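Jullbridge Wrist Recording Kit
by Vasseur

Sooner or later, everyone who trains a robot arm discovers that the arm is the easy part. The hard part is getting enough examples of somebody doing the job properly, with the video and the joint readings agreeing on when it happened. The Jullbridge kit handles the agreeing. Doing the job properly is still up to you.

You get a wrist camera, a mounting bracket, a foot pedal and our recording software. Press the pedal to start an episode, guide the arm through the task, press again to stop. Hold it for 2 seconds to throw the episode away, a feature our own staff use more than they admit.

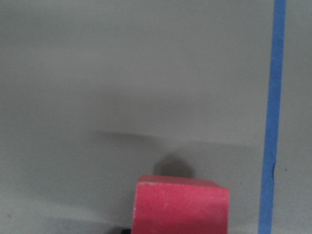 No special furniture is required. A matte gray surface, a strip of blue painter's tape and a block will get a first task going, and a block with chipped edges trains as well as a new one. Keep the lighting the way you expect it to be later, shadows included. A policy raised in perfect light tends to sulk everywhere else.

The software plays back each episode at full or half speed, and lets you tag it as good, bad or "ask me tomorrow." Tags can be changed later. Exports keep the camera and arm data together in one folder.

In the box: camera, bracket, pedal, 10 cable clips (you will lose two)
Storage: up to 2,000 episodes on the included drive
Fits: Bretard and Dernisholm arms
Not included: arm, block, patience
Part number: 3037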